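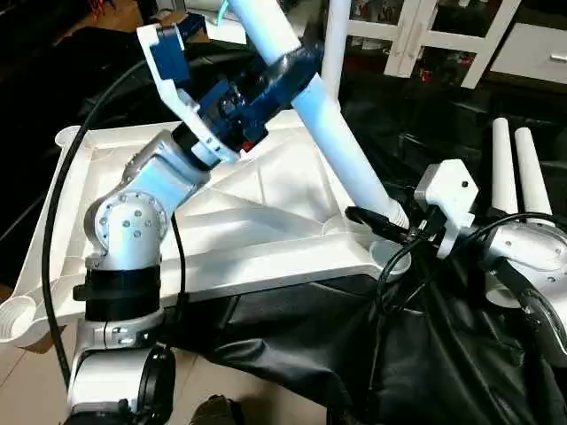 Stirwood, where I've been on flat-pack assembly for years, is putting in a two-armed robot from Prakex, and the handout says our jobs will be "more interesting." Has anyone lived through this? So far I watch it fit a long white tube into the corner socket of a plastic frame, with the frame upside down on a black sheet. I can do that job while talking. They tell me 20 of us will be "moved to support roles" by October and I can't get a straight answer on what a support role is or what it pays.
Posted by tubes_and_caps

Saron Jemal
We went through it at Petrenko. Support role meant standing next to the thing, feeding it parts and clearing faults. Same pay for me, but the piece bonus went away, and that was 40 dollars a week. Ask about the bonus first. Get it in writing, on paper with a name on it.
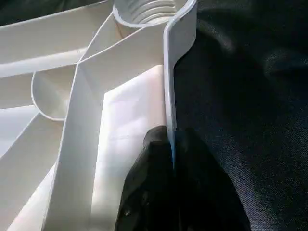 The other thing is the hands. Anybody who has done threaded sockets knows when one is starting crooked, you feel it before you see it. I was asked to "share my knowledge" with the setup people for weeks and I never saw a cent for it. If they want that from you, it's training work, so ask for the trainer rate. And keep a note of every hour you spend babysitting – mine came to 73 and it was the only thing my manager would discuss.

Cotska_nights
dont worry so much, ours broke all the time and they gave us our old stations back. might be different where you are tho

oldbench
"More interesting" was on our handout too. I now fill in a fault sheet. Read your contract for the words "other duties as assigned" before you sign anything new.

Last updated 02/12/2019
Contact us | Copyright, all rights reserved | Back to top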